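自作PC・修理の相談室 ＞ 分解・清掃

デスクトップPCから外した部品の置き方について

Majdi Saab
2023年7月9日

使わなくなったデスクトップPCをGrudbyの中古ケースに移し替える予定です。CPU、メモリ、ハードディスクを一度外し、ケースを掃除してから組み直します。

困っているのは、外した部品の置き場所です。前に別のPCを分解したときは机の上に直接並べていて、ケースを動かした拍子にメモリを床に落としました。ネジもどれがどこのものか分からなくなり、結局3本余りました。

作業台の幅はあまりありません。ケースを寝かせると半分以上が埋まります。残りの場所に部品をどう並べればいいでしょうか。CPUを外したあと、ソケットはそのままでも大丈夫ですか。掃除と組み直しで2日に分かれるかもしれません。

Văn

100円ショップの仕切り付きケースで十分です。自分はいつもそれでやっています。ネジも入ります。

Afaf Hamdan

中古PCの整備を仕事でやっています。幅が足りないなら、部品ごとに場所を決めた受け皿を用意するのがいいと思います。市販のトレイでも、厚紙を切って仕切ったものでもかまいません。手順は次のとおりです。

1. 電源を抜いてケースを寝かせる
電源ケーブルを抜き、電源ボタンを数秒押してから側板を外します。ケースは開いた面が上になるように寝かせてください。作業の前に金属部分に触れて静電気を逃がします。配線はこの段階で写真に撮っておきます。

2. 受け皿をケースの横に置く
利き手と反対側にケース、利き手側に受け皿という人もいますが、私は逆です。手を伸ばさずに届くならどちらでもいいです。受け皿の下には滑り止めを敷きます。

3. 大きいものから外す
先にハードディスクを外します。SATAのケーブルはコネクタを持って抜いてください。次にCPUクーラー、CPUの順です。メモリは掃除の邪魔にならなければ挿したままにしておけます。CPUは縁を持ち、裏面には触らないこと。

4. 受け皿に並べる
ハードディスクは溝に立てると幅を取りません。CPUは四角いくぼみに金属面を上にして入れ、細長い基板はその手前に寝かせます。写真では、ケース側のソケットからCPUが外れていて、メモリは2枚ともスロットに残っています。
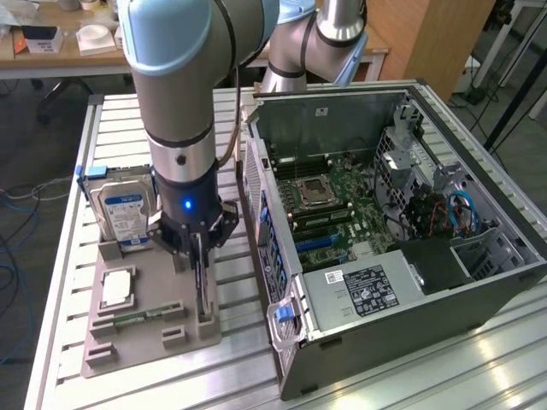 5. ソケットを保護する
保護カバーが残っていれば必ず付けてください。なければ、側板を軽くかぶせてほこりが入らないようにします。エアダスターをソケットに向けて吹くのは避けます。日をまたぐ場合、CPUは受け皿に出したままにせず、ふた付きの容器に移します。

6. ネジは外した場所ごとに分ける
小袋に「HDD」「マザーボード」などと書いて入れます。ハードディスク用とケース用では太さが違うことがあるので、混ぜないほうが安全です。

Majdi Saab

ありがとうございます。厚紙で受け皿を作ってみます。Pralteckのグリスが手元にありますが、開封してから5年たっているので新しいものを買います。

Afaf Hamdan

グリスは買い直したほうがいいですね。古い分はCPUの表面からきれいに拭き取ってから塗ってください。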